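I closed my Odera account in January. I had 1006 contacts on there and talked to maybe a handful of them. The free plan now shows an ad after every 3 posts, and the paid one costs more than I want to spend on a feed.

Before leaving I downloaded my data. The file took 20 minutes to arrive and had 145 photos in it, most of which I had forgotten. I moved the ones I wanted to Daslow and let the rest go.

So far I don't miss it. I do miss the Prullstead neighborhood group, so if anyone runs a mailing list, let me know.

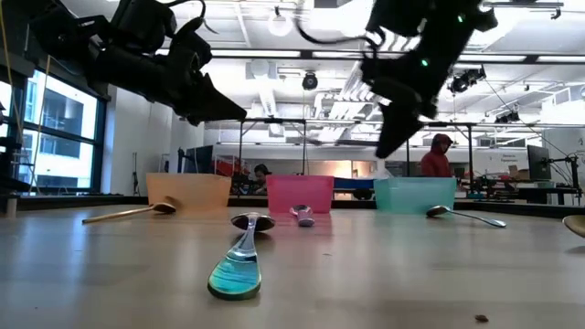

Three bins in a row on the table.

2 comments

Nerea Miranda
The group has a list now. I'll send you the link.

pdx_walt
Did your captions come through in the download? Mine didn't.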